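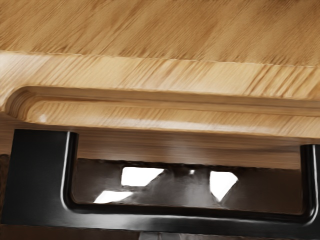

Viorica Enache

Última actualización: enero

Llegamos a la fábrica Dumitrescu a las nueve y media, con un poco de retraso por la niebla. En la puerta nos esperaba Grigore Pascu, el jefe de producción, que nos dio chalecos y tapones para los oídos. Éramos un grupo pequeño, casi todos del curso de restauración de muebles.

La visita comienza por el patio de los troncos. El olor a resina es muy fuerte, y a mí me gustó mucho. Después se pasa al secadero, donde los tablones quedan 90 días antes de entrar en el taller. Pregunté si no se puede hacer más rápido; Grigore me contestó que sí se puede, pero que luego las mesas se abren en el primer invierno.

En el taller de encolado no se permite hablar con los operarios -- una regla que entiendo, aunque me quedé con varias preguntas. Joana Macedo, mi compañera, quería saber cómo se acaban los cantos de los tableros, y tuvo que esperar hasta el café.

Al final hay una tienda pequeña. Las tablas de cocina de la serie Plindura cuestan 198 lei y me parecieron caras, pero compré una para mi madre. La visita dura dos horas y se reserva por teléfono. Lleven zapatos cerrados.

2 comentarios

Entradas recientes
El mercado de telas de Mikham
Una tarde en la feria Homix
Cómo encerar una silla vieja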